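Lavender dinnerware on a white benchtop: glare and crumbs
Kitchen & Dining > Tableware

benchtop_91
Posted 15 Feb 2020
Looking for opinions on plate colour. We have a white table under strong light and I want to get away from white plates, as the edge of the plate is hard to pick out. Currently trialling pale purple. 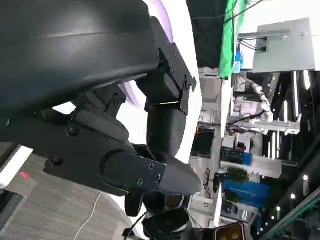 Pale purple against the white, strong light.

Contrast is moderate. A darker grey would do better but I don't want grey.

Jouko Seppälä
Lavender is too close in value to white. Hue differs, lightness barely. Go navy or charcoal if edge definition is the criterion.

kennedy_st
Disagree. Charcoal shows every knife mark within 2 months. Mid-tone matte hides more. What's the rim like?

benchtop_91
Gently raised. Another view of the table, with the light blue mug I'm also considering:
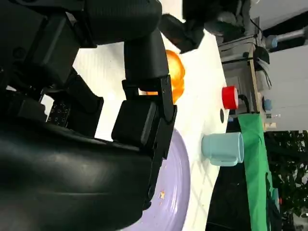 Lavender plate with crumbs, blue mug further along, red item near the far edge.

Orange-yellow crumbs are easy to see on it, for what that's worth when wiping down.

Adi Sumampouw
Crumb visibility is a plus in my book. The mug matches well enough; both are pale. The orange thing is the only strong colour near the plate and it reads fine against it.

Jouko Seppälä
Crumbs would show on navy as well. My point on lightness stands.

kennedy_st
So would dust and water spots. Briltevix had a mid-purple in the 2 sizes last April, $129 the set. Might be worth a look before you commit.

benchtop_91
Will check the mid-purple. Keeping the mug either way.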